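Help wanted: a second pair of hands at Plidico, my small pottery studio

Hi, I'm Soudabeh Kordestani, and I'm looking for a part-time studio assistant! I make bowls, lamps and a frankly unreasonable number of salt cellars in a converted garage behind the Najafi bakery, and since last May the orders have been coming in faster than I can glaze them. I've put off writing this ad for months (I kept telling myself things would calm down after the next market, and then there was another market), but here it is.

The job is two days a week to start, one of them a Saturday. We open the door at 9 a.m. and I like to be sweeping up by 4. If you're more of an afternoon person we can talk about it, though the kiln schedule kind of runs my life and it will probably end up running part of yours.
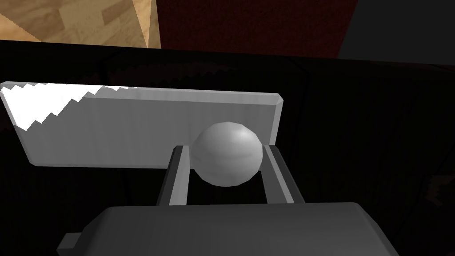 Most of your time will go to the unglamorous middle part of pottery. You'll wedge clay, wax the feet of pots, sieve glaze, load and unload shelves, and wrap finished pieces so they survive the trip to the customer. I do the throwing myself for now. If you throw too, great, you're welcome to use the spare wheel after hours and fire your own work with mine, no charge for clay up to 3 bags. If you've never touched a wheel in your life, that's fine also! I can teach waxing and glazing in an afternoon. What I can't teach very well is patience with other people, and we get a lot of walk-ins on the weekend who want to pick up every single mug.

Rostam Arabzadeh rents the back bench and does all his own slab building there. He's easy company and plays the radio low. You won't be working for him, but you'll share a sink with him, and the rule about the sink is that clay goes in the settling bucket. Always the bucket. I paid a plumber once and I'm not doing it again.

Things I'd love to see in your letter: any job where you were on your feet, any craft you stuck with for a while (knitting counts, bread counts), and one thing you made that went wrong and what you did next. You need to be able to lift a box of clay with a straight back, and you need to be okay with dust masks, because I insist on them at the mixing table.

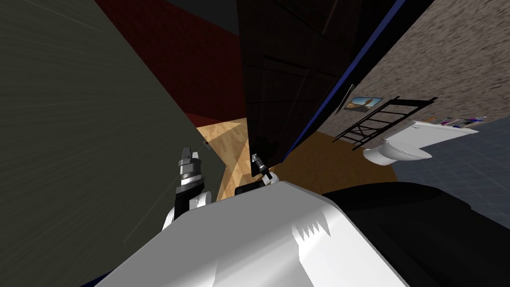 3 min read

So, money. Pay is hourly, every other Friday, and we'll talk about the exact rate on the phone before you come all the way out here. You get paid for your trial day whether or not we decide to go on. There's also a staff shelf of seconds, and you can take one home each week. My own kitchen is stocked entirely from that shelf and nothing in it matches.

The big project for the coming season is an order from Gisus, a restaurant opening across town. They want 388 pieces: dinner plates, side plates, little sauce dishes and a set of table lamps. The first 100 are due well before the rest, so whoever I hire will jump straight into that. It's repetitive, I won't pretend otherwise, and I find it kind of wonderful once you get into the rhythm and the boards start filling up. Bring headphones if you like podcasts, just keep one ear free for the bell on the shop door.

We keep orders and kiln logs in Vimow, a scheduling program that I resisted for ages and now check in my pajamas. You'll get your own login. Please write down what you load and on which shelf, even when you're tired. 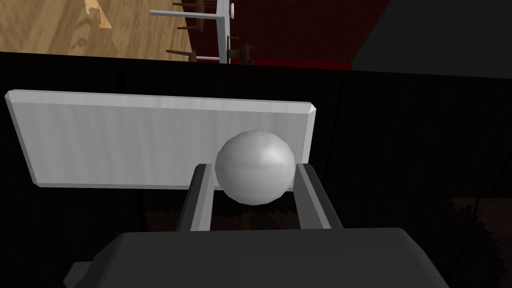 The lamps are the part of the Gisus order I'm most excited about, and also the part where I most need help. They're closed forms, thrown in one go with the air trapped inside, and they get trimmed and smoothed until there's no ridge left anywhere. I'm after a plain, smooth white ball like the one between those two fingers, with the same bright gleam up on one shoulder and the gray coming in softly underneath. My test glaze is almost there but it still dries chalky at the base. If you have a good eye for white glazes, say so in your letter and put it right at the top!

To apply, drop a letter through the studio door or hand it to me in person while we're open. One page is plenty. I read everything myself, usually with tea, and I'll call you back either way. Trial days start as soon as I've met a few people, so please tell me which days you can't do, and wear shoes you don't care about.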